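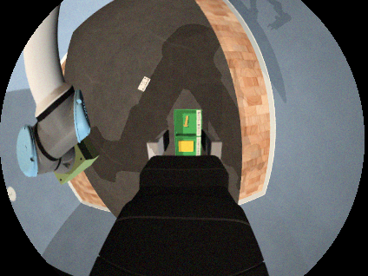 Wrist view from a simulated two-arm table cell. Render: Leena Harju, Ojala

Section 7. Recording examples in the simulator

This section covers recording in the simulated cell, from opening a session to handing over a finished batch. It assumes that Skallbridge is installed and that you have worked through Section 2 (controllers and pedals). Recording on the real arms is covered in the Odgate handbook.

An example is one attempt at one task, from the start pose to the end pose, with all camera streams, joint positions, gripper openings and the written instruction stored together. The learning system is trained on whole examples. It cannot use half of one.

7.1 Before you start

You will need:

A workstation with the simulator licence active
Two hand controllers, charged
The foot pedal
A task sheet with the instruction text for the batch
At least 200 GB free on the recording drive

1. Switch on the controllers and put them in the cradle until both lights are steady.

2. Open Skallbridge and choose Session, then New.

3. Enter your operator name as it appears on the rota. Do not use initials. Two operators with the same initials have already been merged by mistake once, and separating them took most of a morning.

4. Choose the scene file named on the task sheet. Loading can take a few minutes the first time.

5. Choose Randomise, then Light and Surface. Leave Object Shape off unless the sheet asks for it.

6. Check that the status bar reads Idle.

Note: The drive letter is remembered from the last session. If someone has been recording on an external disk, change it back before step 4.

7.2 Checking the wrist views

Each arm carries a wide-angle wrist camera. The rendered view is a circle with black corners, and straight table edges look bent in it. Leave it that way. The real lenses give the same kind of view, and the training code expects the full circle.

1. Open the left and right wrist views side by side.

2. In each view, confirm that the gripper body comes in from the bottom centre and that both fingers show, one on each side.

3. Open and close each gripper once. Both pads should move the same distance.

4. Move one arm slowly over the table. The other arm may come into the view at the side, as in the picture at the head of this section, where it reaches over the left edge of the table. This is normal and the example can be kept.

5. Look at the shadows. With Light randomised they can be broad and dark, and may fall across the objects you are working on. Carry on unless you cannot find the object at all.

Caution: Do not brighten the views with the display slider while recording. On version 4 and earlier the slider changes the stored stream as well as the screen.

Small print on labels and cards will often be unreadable at this size. If the instruction depends on reading a label, send the task sheet back to Minttu Ahonen before recording anything.

7.3 Setting the instruction

1. Paste the instruction from the task sheet into the Instruction box. Do not retype it.

2. Read it against the scene. Every object it names must be present and within reach of at least one arm.

3. If the sheet lists alternative wordings, tick Rotate Wordings. The program then picks a different one for each example.

4. Press Lock.

Instructions name objects by plain colour and kind, such as "green container" or "white card". If the randomiser changes the colour of something that the instruction names, press Reset Scene and draw again. Do not edit the instruction to match.

7.4 Recording one example

1. Press the pedal once. The arms move to the start pose and the status bar changes to Ready.

2. Take hold of both controllers and wait for the short tone.

3. Press the pedal again. The status bar turns red and the timer starts.

4. Bring the gripper over the object with the fingers held apart. Stop briefly once the object lies between the pads.

5. Check the gap on each side in the wrist view. If one pad is much closer to the object than the other, shift the wrist towards the wider gap before you close. A small difference is fine, and some unevenness is wanted in the batch, but a pad that presses on the object first will push it along the table.

6. Close with a steady pull on the trigger. Lift only when the force bar stops rising.

7. Carry out the rest of the instruction at an even pace.

8. Release, draw back clear of the object and hold still for two seconds.

9. Press the pedal to stop. The status bar returns to Idle.

Note: Containers with small loose items inside need a slower lift. The simulator works out contacts at a fixed step, and a quick jerk can put an item through the wall of the container. If this happens, mark the example as Physics Fault and go on to the next.

Note: A correction in the middle of an example is allowed. If you miss a grasp, open, move back, and try again in the same recording. Keep these. Ritva Sjöberg sets the share of recovery examples for each batch and will ask for more if there are too few.

What to avoid:

Resting an arm on the table while the other one works
Holding still for more than five seconds outside steps 4 and 8
Crossing the arms, unless the sheet says Crossing Allowed
Letting go of a controller while the status bar is red

7.5 Marking the result

When you stop, a panel opens with four buttons.

Success: the instruction was carried out in full, whatever the number of tries.

Partial: some of it was carried out. Type the last finished stage in the box.

Fail: none of it was carried out, or an object left the table.

Physics Fault: the simulator did something a real table could not do.

Mark what the scene shows at the end. Do not mark Success because the attempt was nearly there. If you are unsure between two buttons, choose the lower one and add a comment.

Comments should be short and should name the arm, for example "left, slipped on lift". "Bad one" is no help to the reviewer.

7.6 Batches and breaks

A full batch is 4000 examples, shared between the operators on the rota. The counter at the top right shows the batch total, and the smaller counter beneath it shows your own.

1. Take a break of ten minutes in every hour. The session can be left open.

2. After each break, repeat steps 2 and 3 of 7.2 before recording again.

3. Change the scene seed when the program asks you to. Pressing Later more than once locks the session.

4. At the end of your turn, choose Session, then Close and Verify. Wait for the green tick before switching anything off.

Caution: Do not close the lid of a laptop workstation during Verify. The streams are written first and the index last, so the files will look complete but cannot be opened.

7.7 Handing over

1. Open the Review tab and filter by your operator name.

2. Play back one example in every twenty at double speed, both wrist views together.

3. Change any result you now disagree with. The first mark is kept in the log.

4. Choose Export and select the Punent layout, version 2. The older layout drops the gripper openings.

5. Send the batch number to Tuulikki Leinonen. Do not send the files themselves; they are copied overnight.

Rejected examples come back in a list with a reason code. Code 2728 means the two wrist streams differ in length, usually from a pedal press during loading. Re-recording is the only cure. For any code not listed in the appendix, write to Damian Bachmann and give the batch number, the example number and the scene seed.

Section last revised January 29, 2024. The steps for Object Shape will be added when that option is released for general use.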